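Give Me Back My Counter

I moved into my apartment in Skakville with 60 square inches of clear counter. I measured it one night in May, in a bad mood, with onion skins stuck to my sock. Everything else was appliances, mail and a bread machine I'd used twice (sorry, Mom).

So I did what people do and went shopping! I spent an entire Saturday's worth of energy at the Plendia outlet in Cluvulley, looking at risers and racks and little spinning trays, and came home with a receipt I still don't like to think about. None of it helped much. I just had taller piles.

What finally worked was cooking dinner for a week and paying attention to where my hands went. The bread machine went to my cousin. The mail got a hook by the door. The knives moved next to the stove, and the big board came out of the cabinet for good, which felt a bit wild after years of chopping on a dinner plate.
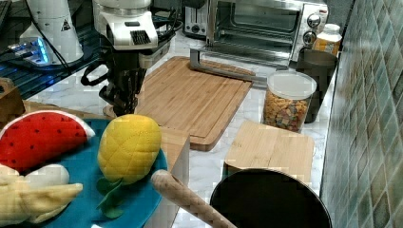
Cutting boards deserve the best spot you've got, and I'll argue with anyone about it. They're where dinner starts, so everything else should work its way back toward the wall. I like a big bamboo one set at an angle with the toaster oven behind it, and a smaller square one close by for the garlic or half a lemon. Cereal can live in a clear canister with a white lid, so you see the orange and green bits and know when you're running low.

I still lose the counter every few weeks. A catalog from Addo shows up, or I buy too many squash, and then I'm back to chopping in a corner with my elbows in. It takes me one song to clear it again, two if I stop to eat the cereal.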